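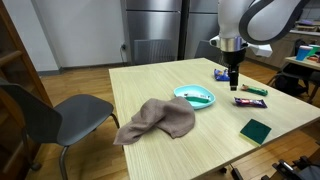
Gudrun Løken reckons I should give the Harthorpe people until March before I write them off, and that every body corporate raises its fees sooner or later, so why get worked up over mine.

19 February 2023

Well, I am worked up. The letter says the quarterly levy goes from 464 to 700 dollars, and the reason given is "increased servicing requirements". I rang and asked which servicing. The lift has been out for 16 days. The girl on the phone said she'd make a note of it — I have heard that before.

Read the whole letter again after lunch, slowly. There's a line on page two for gutter work, 2365 dollars, done by Brakmont. I'm home most days and my window looks straight onto those gutters. No ladder has gone past it that I know of. Could have been the back of the building, I suppose. I've asked for the invoice.

Kerstin Ekström thinks they're all honest and just slow. Maybe. She rents, so it isn't her money.

Ate a snack bar for tea and couldn't be bothered cooking. Tomorrow I'll walk round the back and look for myself. If the leaves are still hanging over the edge I'll take the letter upstairs and ask the others what theirs says.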